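Costine Household Timber Survey: Data Card

Summary
The Costine survey records how families look after wooden furniture in the home. It holds 900 written returns from 400 households in the Veloso district. Each return covers one piece of furniture and gives its age, its finish, the room in which it stands and the care it has received. The survey is kept by the Vunex Institute and is open to schools, museums and private researchers.

Contents
returns.csv: one row for each piece of furniture
households.csv: one row for each household
finishes.txt: the list of permitted terms for oil, wax, varnish and paint
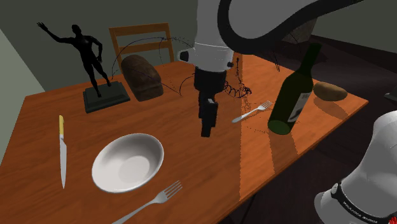 Households were asked to describe the finish in their own words. Staff then matched each answer to a term in finishes.txt. Where an answer could be read in more than one way, the original wording was kept and the term left blank. Repairs made before the present owner acquired the piece are marked "earlier" and carry no date.

Known limits
1. Kitchen and dining tables are over-represented. Wardrobes and beds were often left out by households with fitted rooms.
2. Ages above 30 years rest on family memory and should be treated with care.
3. Fading caused by sunlight was recorded only from the November round onwards. Blank entries in earlier rounds do not mean that a surface was unmarked.
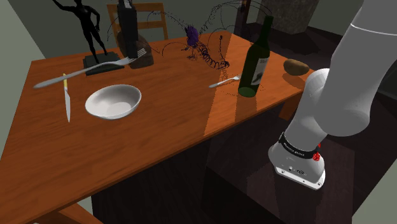
4. Returns from the Gastik estate use the older form, which has no question on wax.

Access and citation
The files may be copied for study and teaching. Household names and addresses have been removed and may not be sought. Please cite the survey by its full title and name the compilers, Madalena Peixoto and Kęstutis Hunt.

Corrections
Corrections should be sent in writing to the Institute, quoting the row number and the column concerned.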